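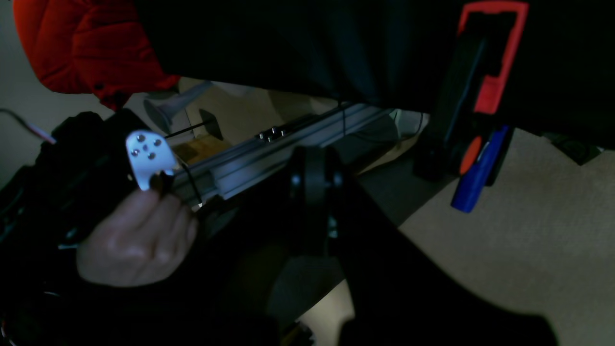 Where can people in Flirnis borrow clamps, brackets and aluminium rail for a small job at home? From the Matheson workroom on the ground floor of Jasura House, which started lending in December.

The lending shelf holds 300 items, mostly clamps, hand tools and lengths of slotted rail cut down from old shop fittings. Members can take 2 items at a time and keep them for a fortnight. Small bolts and nuts are sold by weight at the desk.

The scheme was paid for with a grant of £4,000 from the Fisis Fund. Part of the money went on the sewing side of the room, where the tables have been fitted with black cloths so that pale fabric shows up clearly when it is being folded or pinned.

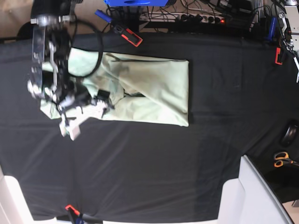 Fabric remnants are kept in drawers under the window and are free to members. Anyone using them is asked to fold what is left over and put it back by colour. Clamps used to hold work to a table should be returned to the shelf the same evening.

The workroom has 586 members, and new ones can sign up at the desk with proof of address. It is open until 8pm on weekdays. Heavier tools, including the drill stand, have to be used on site, and the desk takes bookings for those by phone or in person.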